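Product Review: Rudby Bedside Table and Toltum Round Table
Residential Furnishings Program, Macedo Student Housing
Reviewed by Akinyi Nzioka, with assembly notes by Amra Halilović

The Program assessed two items from the Rasholm catalogue for possible use in furnished suites. Both were supplied flat-packed and assembled by staff according to the printed instructions. Colour, finish, stability and ease of cleaning were considered, together with the supplier's handling of spare parts.

The Rudby is a compact bedside table with a square top and curved legs. Assembly required 22 minutes. The leg bolts are of a common metric size and may be replaced from any hardware store. Reviewers noted that the top marks readily if a hot mug is set on it without a coaster, and tenants should be advised accordingly.

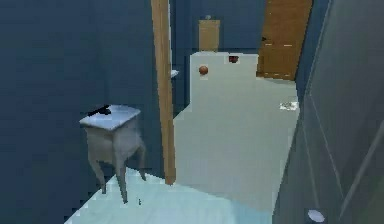 Stability was satisfactory on vinyl flooring. On carpet, the unit rocked until the supplied felt pads were removed. The absence of a drawer will be a disadvantage in smaller suites, where bedside storage is limited, and the Program has asked Rasholm whether a version with a drawer is planned.

The Toltum is a considerably heavier item and must be assembled by two persons. The instructions show the centre bracket upside down on page 2, an error the supplier acknowledged in May. The top arrived well protected, although the quantity of foam in the carton was excessive and could not be recycled locally.
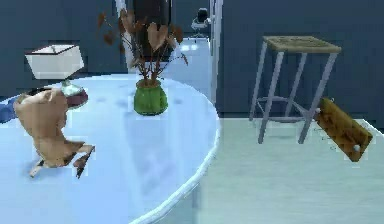 Cleaning trials used a damp microfibre cloth and a neutral detergent. Fingerprints were removed easily, but streaking remained visible under evening lighting unless the surface was dried immediately. Abrasive pads should not be used under any circumstances.

The quoted price for 30 Rudby units was $2,223, excluding delivery. The warranty covers manufacturing defects only and does not extend to surface wear.

Recommendation: the Rudby is approved for purchase. The Toltum is deferred pending receipt of corrected instructions and a revised packaging proposal.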